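Two-Arm Tabletop Cell: Progress Report for February
Prepared for the Harnach equipment fund

Summary

The cell is back in daily use. The left gripper problem described in the last report has been traced and repaired, the cable routing on both arms has been redone, and the maintenance schedule you asked for is written and being followed. The spare wrist housing is still on order from Vendex. We are within budget.

Work done on the left arm

At the end of January the left gripper began to report a closed position while its fingers were still slightly apart. The fault came and went, mostly late in the day, and a restart cleared it for an hour or two. We swapped the gripper drives between the two arms and the fault stayed on the left side, so the drive was ruled out. The cause was the connector at the wrist end of the cable. Two pins had worn, and the cable had been tied too tightly to allow full rotation of the wrist.

The cable was replaced with a longer one from Trilen and both arms now have a free loop at the wrist. We also moved the tie point farther down the arm. Since the repair the left gripper has completed 2,257 open and close cycles without a position error. The right arm had no fault but its cable was replaced at the same time, as it was the same age.

Calibration

Both arms were recalibrated after the cable work. The first attempt on the right arm was rejected by the software three times. One of the screws on the base joint had been left loose after the cable change — our mistake, and there is now a line for it on the checklist. The fourth attempt passed. The camera position was checked on the same afternoon and did not need to be changed.

Finger pads were replaced on both grippers. The old set had reached 503 hours, which is past the figure we had planned for, and the rubber had begun to glaze. We will change them earlier from now on.

Maintenance schedule

Daily, before the first run: look over the cables from base to wrist, wipe the finger pads, open and close each gripper ten times with nothing in it, and send both arms to the home position.

Weekly: check the screws on every joint with the torque driver, clean the tabletop, confirm that the emergency stop cuts power to both sides, and copy the error log to the shared drive.

Monthly: full calibration, connector inspection at both wrists, and a check of the seam between the table panels. If one panel sits higher than the other, mugs and other flat-bottomed items catch on it.

The daily check takes longer than we had allowed for. We have moved the start of the first run to 9:30 a.m. and will see if that is enough.

Return to task runs

We restarted with the mug tree, which was the task in progress when the fault appeared. The right arm does the gripping by the handle and the left arm stays open near the middle of the table in case the stand needs steadying. The latch board stays on the table as the next task in line.

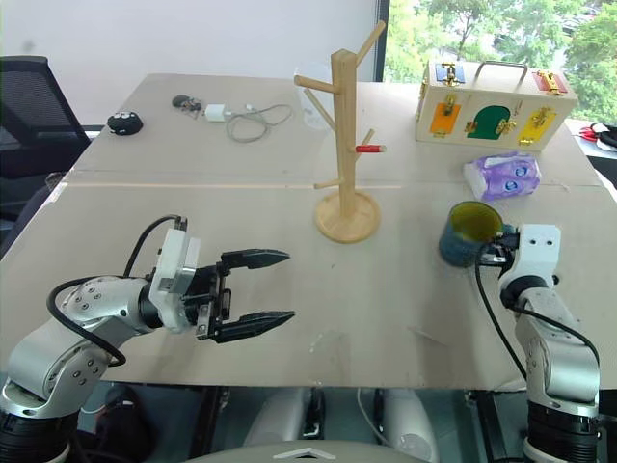
In the first week after the repair we logged 64 runs with no stops for hardware. There were several stops for software, nearly all from the planner timing out when both arms were asked to work close to the stand. Raising the time limit got rid of most of them, and the rest are with Pawłowska, who supply the planning package.

Spending and open items

The cables, finger pads and torque driver came to $245, charged to the repairs line. The spare wrist housing will go on the same line when it is invoiced. Vendex now gives delivery as March, a month later than first quoted. Until it comes we have no replacement if a housing cracks, so arm speed is being held at the lower setting.

Still open: the planner timeouts, a written procedure for changing the wrist cable, and a second set of finger pads to keep on the shelf.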